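To: Distbridge members' list
From: Sun-ja Byun, Workplace Practice, Drerside
Subject: Re: What the Kollus cells change for the kitting bench

Dear members,

I am writing in reply to the message quoted below, which reached the list in January and which several members have asked Drerside to answer in full.

> From: Rana site representatives
> Subject: What the Kollus cells change for the kitting bench
>
> We have been told that the Kollus cells will take over part of the work at the kitting bench after the trial period. Our members at the bench would like to know three things. Who decides when a cell is ready for real parts? Will those who now sort and place parts by hand keep their grade if their day becomes one of setting up and watching? And who answers for a wrong placement when the person on shift was told to let the cell run?
>
> We do not object to the trial. We would like these matters settled in writing before it ends.

I will take the questions in the order in which they were asked, after a short account of where the work stands.

The trial covers 4 cells at the Rana site. None of them handles customer parts at present. They work with practice pieces and a shape box, and the task is the one every new bench employee will recognize from the first morning of training: pick up a piece, bring it to the opening that fits it, and let it go. Bench staff set out the pieces, start each run and record the result. The views that follow come from one cell and are of the same kind as those the bench staff have on their screens.
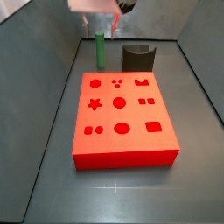
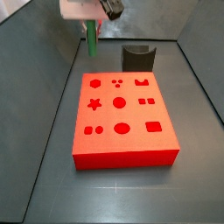
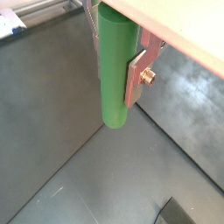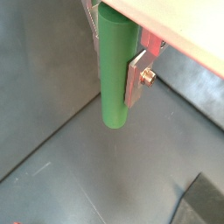 Practice work with the green cylinder, Rana site. First picture: gripper open, cylinder standing on the table. Second, third and fourth: cylinder held in the gripper.

On the first question, the decision that a cell may handle real parts will be made jointly by the shift lead and two members of the bench staff who have run that cell themselves. Drerside will supply the run records and will not vote. Kollus may advise but has no part in the decision. A cell that has been moved, or fitted with different fingers, returns to practice pieces until the same people have agreed to release it again.

On the second question, grades are protected for all 56 employees at the bench for the length of the trial and for 6 months after it. Setting up a cell, judging a doubtful grip and deciding to stop a run are skilled tasks, and the revised job description will say so. The earlier draft used the word "attendant." That word has been withdrawn at the request of the staff — it described neither the training required nor the responsibility carried. Employees who prefer to remain on hand placement may do so. Hand placement will continue for soft and mixed parts, which the cells are not intended to take.

Members should know that one concern raised at the site remains open. Several employees told us that a day of watching is more tiring than a day of placing parts, and that they miss the talk across the bench. The present plan limits time at a cell to 2 hours before a change of task. We do not yet know whether that is the right limit, and the bench staff are keeping their own notes on it. I would ask the Rana representatives to send those notes to me directly and to leave out names.

On the third question, an employee who lets a cell run under a written instruction does not answer for a wrong placement made by the cell. An employee who stops a run in good faith will not be asked to make up the lost output. Both points will appear in the site agreement in those words. The record of each run will be kept for checking the cell. It will not be used in the review of any employee, and access to it will be limited to the shift lead and the bench staff concerned.

The draft agreement will be circulated on this list before the trial ends. Comments may be sent to the list or to me. Representatives from other Distbridge sites who wish to visit the bench at Rana should arrange this through the shift lead. Visits are best made after 10 a.m., when the morning change of task is complete.

Respectfully,

Sun-ja Byun
Workplace Practice
Drerside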